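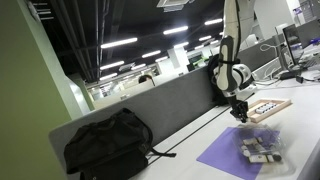 Good news for anybody who's been driving 40 minutes to see a movie with subtitles: the Larnton is opening its doors again! I got the email from Lucía Paredes last night and I've been grinning about it ever since. She's the new programmer over there, and she's kicking things off with Haneo, the Urmila Dubey picture I haven't shut up about since I saw it at a festival in March.

If you missed my rambling the first time, Haneo is a slow, funny, sometimes brutal little drama about two sisters trying to sell their late father's ferry. It runs a bit over two hours and hardly anyone raises their voice in it, and I was a mess by the time the older sister (Urmila Tyagi, who is just wonderful) hands over the keys. Yogesh Rana plays the buyer. He has maybe four scenes and I wanted a whole other movie about him. I've had the music stuck in my head for weeks, too, especially the accordion bit over the closing titles, so don't run for the parking lot when the lights come up.

The plan is for Haneo to play the big room for a full week, two shows a day, with an extra late one on Saturday. After that comes Skirkuda, Sebastião Portela's first feature, which I haven't seen yet. I've heard it called a ghost story and I've heard it called a comedy, and a friend who caught it on a plane swears it's mostly about fishing. I'm in either way. Paredes wrote that Portela is hoping to come for the opening night and take questions afterward, but his flights aren't booked, so don't buy your ticket on the strength of that alone.

As for the building, the Larnton has been dark for most of the last year while they redid the roof and the seats. The small room upstairs now holds 83 people, and they've kept the old balcony downstairs, which made me very happy (front row of the balcony, left side, that's my spot, please leave it for me). The screen is new and so is the sound system. I haven't heard it yet, but the old one buzzed through every quiet scene I ever watched there, and Haneo is pretty much all quiet scenes.

They're also bringing back the membership card, and the first 1000 people to sign up get in to one matinee a month for free. I signed up from my phone while I was waiting for my coffee and it took me no time at all. You can do it at the box office too, if you'd like to talk to a human being. Tickets for Haneo are on sale now at the window and on the theater's site, and the Skirkuda dates should go up once Portela's travel is settled.

I'll be at the first evening show and I'll have a proper review of Haneo up after a second viewing, since all my notes from the festival were scribbled in the dark on the back of a parking receipt and I can only read half of them. If you spot me in the lobby, come say hi! And if you've already seen Skirkuda, tell me in the comments if there's really that much fishing.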